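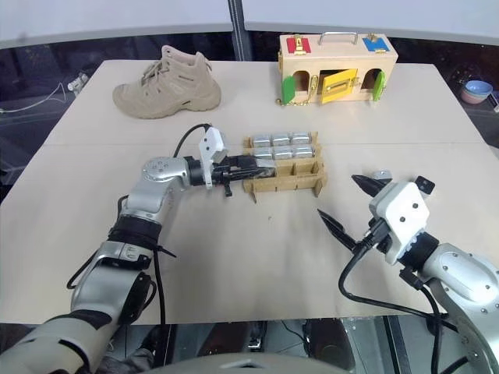 How to make a slotted cardboard rack for cans and tubes

Cylinders are awkward to store. Stood on end they get knocked over, and laid flat on a table they roll until they find the edge. A rack with separate compartments deals with both. You can make one from an old box in an evening, with no glue if the slots are cut well.

The one on my table has nine compartments, three rows of three, and the silver cylinders lie on their sides in it. The instructions below are for the same layout. If you want more or fewer compartments, add or leave out panels and keep everything else the same.

What you need

Stiff brown cardboard, preferably from one large box
A steel ruler
A craft knife with a new blade
A pencil
A cutting mat, or a thick piece of scrap board
One of the cylinders you plan to store

Step 1. Measure the cylinder

Measure across the widest part, including any rim. Add a few millimetres so that it slides in and out without dragging on the walls. Write this down as your compartment size. Then measure the length of the cylinder, which decides how deep the rack needs to be from front to back.

If your cylinders are not all the same, work from the biggest. A small one in a large compartment will move a little but it won't fall out.

Step 2. Check the card

Look at the cut edge of the cardboard and find which way the ridges run. Panels are much stronger along the ridges than across them. Upright panels should have the ridges running from top to bottom. Shelf panels should have them running from side to side.

Avoid any piece with an old crease in it. A crease always ends up being the place where the shelf sags. I wasted most of a box from Fidedton this way before I started cutting round the folds.

Step 3. Mark out the panels

For nine compartments you need four uprights and four shelves. All eight have the same depth. Make each one long enough for three compartments, plus the thickness of the card at each slot, plus a short overhang at both ends. The overhang keeps the outer slots from tearing open.

Make the two outside uprights longer at the bottom. The extra length forms the feet. Mine stick out below the front side, one on the left and one on the right, and the rack sits well on them.

Step 4. Cut the slots

Each panel has four slots, and each slot goes halfway through the depth of the panel. On the uprights, cut from the front edge. On the shelves, cut from the back edge. When the two meet they slide into each other and finish level.

The width of the slot matters more than anything else here. It should match the thickness of the card and no more. Cut one slot, try it with a scrap, and adjust before you cut the others. Oriana Bravo, who showed me this method, cuts every slot slightly tight and eases it with the back of the knife — a good habit, as you can't put card back.

Use several light passes. Pressing hard crushes the ridges.

Step 5. Put it together

Stand the uprights in a row with the slots facing you, and get someone to hold them if they keep tipping. Push the bottom shelf in first, a little at each slot, working from one side to the other and back again. Then do the next one up. Don't force one end home while the other is still out, or the slots will tear.

When all four shelves are in, set the rack on its feet and look at it from the front. If it leans, press the top corner across gently until the compartments are square.

Step 6. Load it

Fill the bottom row first, then work upwards. Keep a hand on the rack for the first few and slide each cylinder straight in. When taking things out, hold the cylinder by its end and draw it out level.

If it wobbles

Loose slots are the usual cause. Fold a thin strip of paper and push it into the gap. If that isn't enough, run a strip of brown paper tape down each outside corner. Feet of different lengths also cause trouble, so trim the longer one a sliver at a time.

Full tins of food are too heavy for single card. Use double-walled card for those, or keep the rack for empty cans and light tubes.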